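Home & Workshop > Tips > Clubs and Classes
19 August 2025
27 comments | 9 shares

Practising robot gripping at home without ruining the tablecloth

The Plancombe robot club lends its kit out between sessions, which is a generous way of moving the mess into other people's kitchens. We have had ours on the table since April. These are the things we wish had been on a sheet of paper in the lid of the box.

Clear the table properly. A gripper treats a butter dish and a practice object with the same interest. Anything you would mind seeing dragged eighteen inches sideways goes on the worktop, and so does your tea.

Keep the cloth on if the table is polished, but pin it. Picnic clips are fine, bulldog clips are better, and a heavy book at each corner works until somebody wants the book. An unpinned cloth will travel with whatever has been picked up, and the club member at the controls will call this a success.

Use plain cloth while you are learning. Ours is patterned, out of stubbornness, and a beginner steering by the wrist camera will go after a printed dot with great determination. The club's view is that a busy background is good practice. The club does not do our washing.

For things to pick up, raid the hall drawer. The round for the Lillix Cup is called Pockets and Purses, and it wants everyday bits with awkward shapes: pouches, keyrings, tags, anything with a loop. Soft things fold away from the fingers and metal rings slide, so start with a rolled-up pair of socks and work towards the keys. Take your real front door key off first. We know why this is advice.

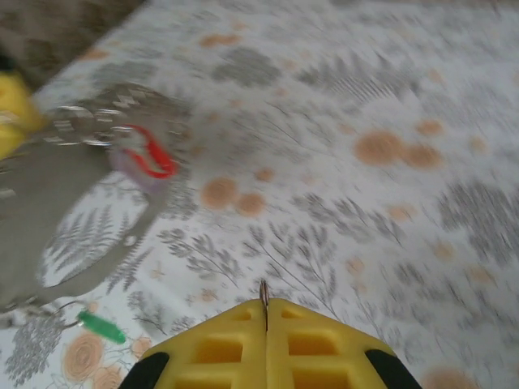 Photo: Plancombe robot club / wrist camera

Slow down over the cloth. If the pattern has turned to streaks on the screen, you are going too fast to aim at anything. Our house rule is to stop dead above the object, say its name aloud and then go down. It sounds daft and it saves a lot of stabbing at the table.

Wipe the rubber pads before each session. A barely damp cloth, then a dry one. Washing-up liquid leaves them slippery, and furniture polish is worse, as the family with the nicest sideboard in the club can tell you. Crumbs lodge in the little square pockets on the yellow fingers, and an old toothbrush gets them out. Label the toothbrush.

Tape the cable down the table leg, along the skirting and nowhere near the cat. Masking tape comes off paint. Parcel tape comes off with paint.

Work in short goes. We do 2 drivers, turn and turn about, with a kitchen timer, and whoever isn't driving resets the objects and keeps their opinions to themselves. The second part needs more practice than the driving.

Write down what went wrong in the Nadar notebook (the club's name for its project log, and please don't ask). "It dropped it" won't get you any marks. "Pouch slid out when lifted by the thin end" might.

When you pack up, count the charms and small tags back into their tin before shaking the cloth out of the back door. The Fomach teams' spare parts box is still short of a tag, and our flower bed is the chief suspect.

Filed under: Kitchen table projects, School clubs, Stain avoidance
Share this tip | Print | Save for later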